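Handheld gripper trigger drifts while recording, cable suspected

Posted by Saron Tamiru
Friday, June 4, 2021

I am building a handheld gripper at home to record demonstrations for a small arm. Jaw position comes from a potentiometer read by a 10-bit ADC on a Zana board. With the jaws fully open I get 844, fully closed 271. On the bench those values hold for hours. Once I pick the gripper up and work with it, the open value drops by nearly 200 counts for a moment, then recovers. It happens mostly when I reach across the table. The cable is unshielded and 11 feet long. Supply is 5 V from the Duveo hub. Is this noise, or something mechanical?

truven_bench

A drop that size is too large for pickup on a pot line. Suspect an intermittent contact or extra resistance in the supply wire. Check in this order:

Measure 5 V at the gripper end while flexing the cable near the exit.
Wire the ADC reference to the same supply as the pot, so that sag cancels out.
Add strain relief at the handle. Clamp the jacket, not the conductors.

If the voltage stays flat during step one, open the handle and look at the wiper solder joint.

oldsutcliffe

Get a shielded cable. Fixed mine.

truven_bench

Shielding will not help with a broken strand. How is the cable routed when you reach?

Saron Tamiru

Down the left arm and off the table. My usual test is handling a bagged item, with the gripper in one hand and the other hand on the plastic. 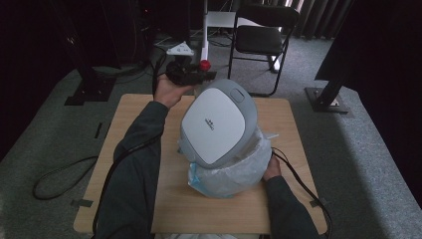
Gripper in the left hand, cable running down the arm.

Measured at the handle: 5 V falls to 4.1 V when the cable bends at the exit. I will cut back the end, resolder and clamp the jacket. The reference is currently internal, so I will change that too.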